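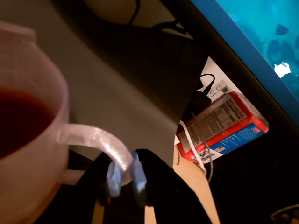
Figure 6. Translucent vessel with a looped handle, holding a dark red liquid.

4.2 Looking at tea through the wall of the cup

I should say up front that I came to this part of the study as a tea drinker first and a researcher second, and it probably shows. The question I kept coming back to was a small one: how much does the thing you pour from, or drink from, change what color you think the tea is? We had 66 people in the Kallex sessions give us a color word for every serving, and they disagreed far more than I expected (my money had been on three or four words, tops!).

The frosted pink vessel in Figure 6 was the worst offender. The liquid in it looks nearly black at the top and crimson if you're feeling generous, and the warm light puts a reddish glow on the rim, so you're already thinking "red" before you've looked at the drink at all. People called it cherry, wine, beet, cola and, in one case, "old brick." I had a lovely time typing those up. In the coding sheet we folded them all into "dark red," which felt a bit sad but made the tables readable.

I also want to say something about handles, because our reviewers at Salian asked and I think they were right to. A loop handle tells you which way to turn the vessel, and that decides which side of the wall you look through. The glittery finish on the one in Figure 6 drew a lot of remarks too. Some people loved it, some thought it belonged at a kid's birthday party, and both groups spent longer looking at the handle than at the tea. I'd pick a plain one next time. 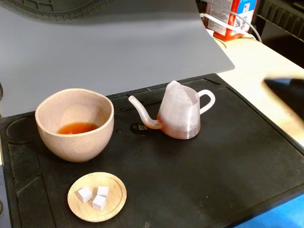
Glazed bowls gave us much less trouble. With a speckled, pale pinkish-beige glaze behind it, a shallow pool of amber tea got called amber or orange by nearly everybody, and the arguments we did have were about strength. A small amount in a deep bowl reads as weak, even to people who know perfectly well that depth changes the color. I fell for it myself, several times, and I wrote the protocol.

The printed teapots sat somewhere in between. The plastic is translucent and a little pink where it's thick, so a spout can look orange lower down and you can't easily say if that's liquid or something left over from an earlier pour. We ended up telling people to judge the bowl only and leave the pot out of it. The layer lines didn't seem to bother anyone, though a couple of people said they liked them (I do too, they remind me of thrown clay).

Across both rounds we collected 701 color words, and 32 of those had to be dropped for being about smell. The Berner round used the same order of servings as Kallex but with the room lights turned up, and the gap between pink plastic and glazed ceramic got smaller without going away. I'd still like to try it with clear glass, and with milk, which is a whole other mess. The full word list is in the Lilura supplement, including the ones we left out of the tables, and section 4.3 takes up the saucers.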